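CPU socket

A CPU socket is the mounting point on a computer motherboard that holds the central processing unit (CPU) and connects it electrically to the rest of the system. It allows a processor to be installed, removed, or replaced without soldering. Sockets are used in most desktop computers, workstations, and servers, while many laptops and small devices have the processor fixed permanently to the board.

Construction

A typical socket consists of a molded plastic body, a field of contacts, and a means of holding the processor in place. In land grid array (LGA) designs, the contacts are fine springs in the socket and the processor carries flat pads on its underside. In pin grid array (PGA) designs, the pins are on the processor and enter holes in the socket body.

LGA sockets on desktop boards usually have a hinged metal frame that closes over the edges of the processor. A lever at the side draws the frame down and locks under a hook, pressing the package evenly against the contacts. PGA sockets commonly use a lever as well, but the lever shifts a sliding plate that grips the pins.

Placement

The socket generally lies near the memory slots, which keeps the electrical paths between processor and memory short. Space is left around it for a heatsink, and holes in the board accept the heatsink screws or clips. In workstation cases, an air shroud may direct the flow from a fan across this area.

Installation

The computer is shut down, unplugged, and laid on its side with the side panel removed. Once the heatsink has been taken off, the lever is released and the frame is raised. The processor is held by its edges and lined up with the socket by means of notches or a corner mark. It is lowered straight down — sliding or tilting can bend the contacts — and should rest flat before the frame is closed. No downward force is applied by hand.

Thermal paste is then spread or renewed, and the heatsink is fastened in a crosswise order. An empty socket is normally kept under a plastic cover to protect it from dust and touch.

Use in training

Processor replacement is a common exercise in computer repair courses. The hardware course at the Flovonbridge training center teaches it in 2 sessions of 40 minutes, with a retired workstation shared by 4 trainees. 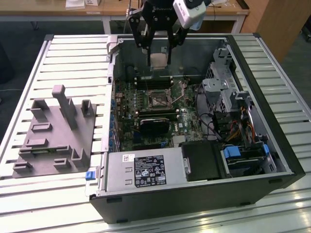
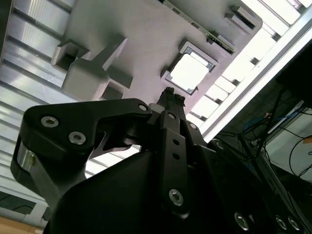
First image: an open Dell workstation with the CPU socket empty, near the center of the motherboard.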